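Open day at the Skargate dental laboratory

Our practice has sent its crowns and dentures to the Skargate laboratory for years, but few of us had ever been inside. On 5th May they held an open day for practice staff and patients, and three of us went along: Siwan Hughes from reception, Berwyn Parry, who is one of our dentists, and me.

The laboratory is on the Wundden estate, behind the builders' merchant. Parking is limited, and we left the car on the main road and walked back. Visitors signed in, were given a paper overall and safety glasses, and were put into small groups. Ours was led by Robel Beyene, the production manager. He told us the laboratory makes more than 2,000 crowns and bridges a year, along with dentures, night guards and gum shields.

We began in the receiving room. Every case arrives in a plastic box with a paper ticket, and the ticket is checked against the box before anything else is done. Impressions are disinfected on arrival, even if the practice has already done it. Robel asked us to write the shade clearly and to say which shade guide we used. He said a missing shade is the most common reason for a phone call, and that a case can lose a day waiting for the answer. 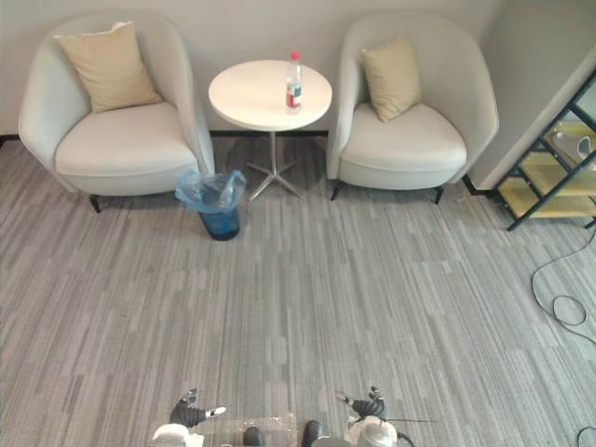

Sharada Warrier asked whether a scan taken in the surgery gave a better fit than the old trays of putty. Robel said that for a single crown he saw little difference if both were done well. Scans arrive faster and cannot be damaged in the post, but a poor scan is as much use as a poor impression. For full dentures the laboratory still prefers a conventional impression.

The design room was quieter than I expected. Technicians work at screens, with the upper and lower teeth shown together so that the bite can be checked. A simple crown can be drawn up fairly quickly. A long bridge may take most of a morning, and is looked at by a second technician before it goes to the milling room.

Milling is done next door. The blocks look like thick white discs, and the crowns are cut from them slightly too large. They shrink when they are fired in the furnace, so the extra size is worked out in advance. The firing runs overnight. Siwan said this explained why a "quick" crown can never be ready the same afternoon, and she plans to tell patients so when they ring.

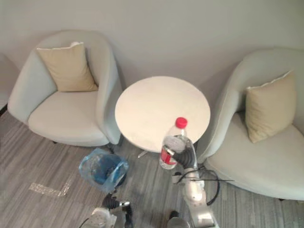 Dentures

The denture room was the part Berwyn most wanted to see. The teeth are still set up in wax by hand. Timothée Chevalier, who trained in Zusberg and has worked here since November, was setting an upper denture and let us watch. He moved one front tooth very slightly out of line and showed us how much more natural it looked. Patients are often nervous of asking for this, he said, and it helps if the dentist sends an old photograph with the case.

He also talked about repairs. If a denture breaks, keep all the pieces and do not glue them. Household glue stops the parts going back together properly, and the repair may then turn into a new denture. Repairs that arrive before ten in the morning are normally returned the next working day.

Each denture is marked inside with the patient's name if the practice asks for it. There is no charge. This is useful for anyone going into hospital or a care home, and we will now offer it as a matter of course. 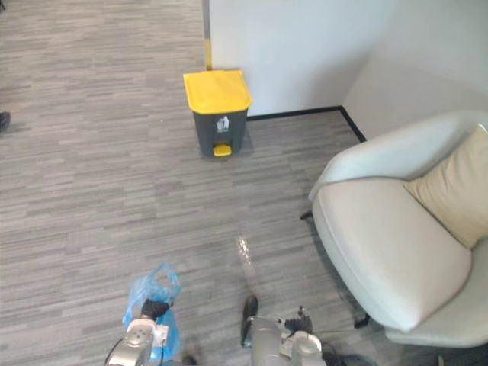 The last stop was final inspection, where each piece is checked on its model for fit, bite and colour. Colour is judged near a north-facing window when the light allows, and under a daylight lamp when it does not. Finished work is packed with its ticket, and a copy of the record is kept.

Tea followed, with a short talk on Nishad, the new online system for booking cases. Practices will be able to see which stage a case has reached. We have asked to join once the trial is over. Until then our collection times stay as they are, and patients waiting for work should ring reception in the usual way.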